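Stamance Releases Revised Poetry Unit for Middle Schools

Stamance has released the second edition of Oral, a classroom unit on reading and comparing unseen poems. The edition contains 60 short texts and 246 questions, grouped by form and by difficulty.
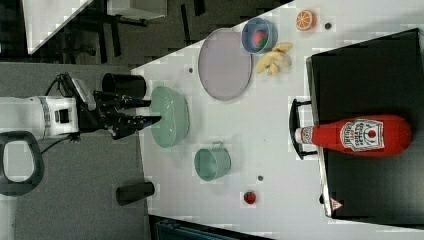
Each lesson opens with five minutes of timed writing on a single object. Students describe it in plain terms before any comparison is allowed – a pale green oval bowl on a white tabletop, for instance. A poem on a related subject follows.

The unit ships in April.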